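Two winters in the club shop

The woman who keeps the supporters' shop in Ostach asked me not to print her name. "In this town everybody knows it already," she said, and made tea. We spoke one afternoon in July, before the new season, when the shop has few customers.

She came here from Skivau for a job in the harbour office. Basketball was not in her plan. A neighbour had a spare ticket for the match against Plelside, and she went because her flat was cold.

"I did not understand the rules," she told me. "But people shared their sandwiches with me. After this I could not stay at home on match evenings."

The shop was in a bad state when she took it over two years ago. The old keeper had ordered 500 scarves with the wrong spelling of the town, and they were still in the back. She sold them cheaply as a mistake, and they went in one month.
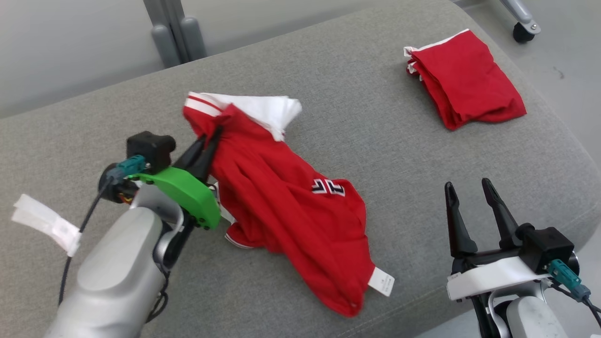

Her first rule was to order less. Before, the club bought everything in August and hoped. Now she takes small orders from a workshop in Tosh, and people wait about 2 weeks. Some of them complain. "I say to them, you waited eleven years for a cup, you can wait for a shirt."

What sells and what does not

Children's sizes go first, always. Adults buy when the team wins, and after a defeat they come only to talk. She does not mind it, but she has moved the chair away from the door.
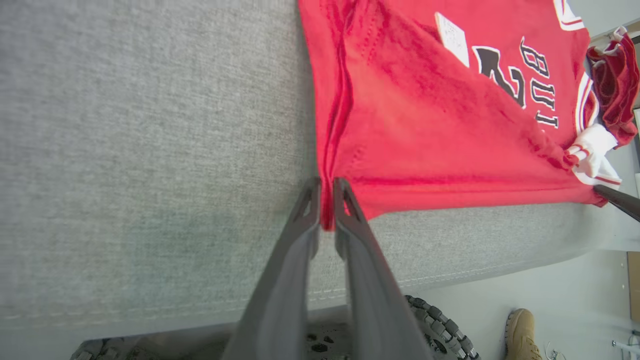

The second-hand rail

This was her own idea, and the club did not like it in the beginning. Families bring back what the children have outgrown, and she sells it for a low price. Half of the money goes to the junior team's bus. Last season it made 2213 — she wrote the sum on the wall in pencil, and it is still there.

"The bus to Plelside is expensive," she said. "With this money the juniors went to all their away matches."
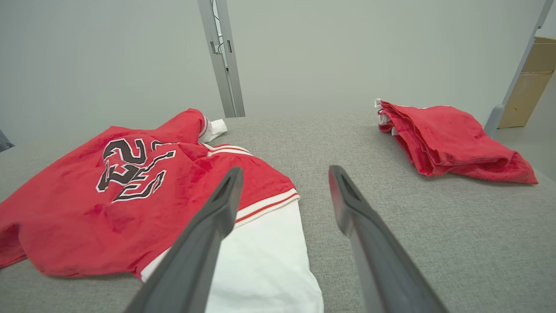

Club red, with number 23 on the jacket.

I asked if she will stay another season. She looked at the order book for some time. The hall needs a new roof, and the shop may have to move to the other side of the car park, where there is no heating.

"I will buy a heater," she said.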